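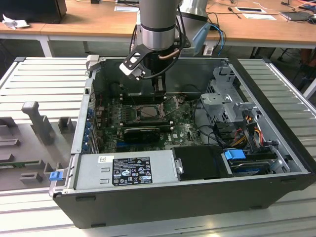 Arm over the open tower. CPU socket exposed, fixture tray at left.

Category: Datasets / Manipulation / Teleoperation

# Talness PC Assembly Demos

Talness is a set of demonstrations for robot arms working inside a desktop computer. An operator drives the arm by remote control while the cameras and joint positions are logged. This release has 629 episodes from two operators, Halina Kubiak and Yi-an Shim.

## Tasks

- `cpu_place`: bring the CPU to the socket and set it down
- `cpu_remove`: lift the CPU out and return it to the tray

Each episode covers one task and has a text instruction. Wording varies between operators and we did not clean it up.

## Setup

The tower lies on its side on a slatted aluminum bench with the side panel off. Case position shifts a little between sessions, so don't hard-code the socket location. Fixed cameras watch the bench. The gripper is a parallel type with two fingers.

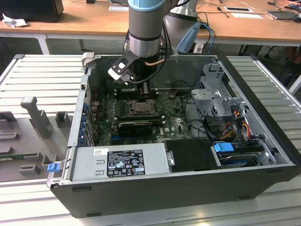
CPU seated in its socket, gripper above. The graphics card stays in the case.

## Format

One folder per episode:

- `video/` - one MP4 per camera
- `state.npz` - joint positions, gripper opening, timestamps
- `command.npz` - what the operator sent, before smoothing
- `meta.json` - task, operator, instruction, outcome

Use `command.npz` if you want raw operator input. The smoothed version can be rebuilt with `tools/smooth.py`.

## Known issues

- Seven episodes have a dropped camera stream. They are listed in `skip.txt`.
- Failed attempts are included and marked `outcome: fail`. Filter them out if you are training plain behavior cloning.
- The wrist cables can block the view of the socket from some angles.
- Items on the desk in the background change from session to session.

## Changes

Apr 14, 2023 - Fixed timestamps in `state.npz`, which were offset from the video. Re-download if you have an older copy.

## Contact

Da-eun Gil maintains the loader. Send labeling errors to Soo-ah Wi with the episode number.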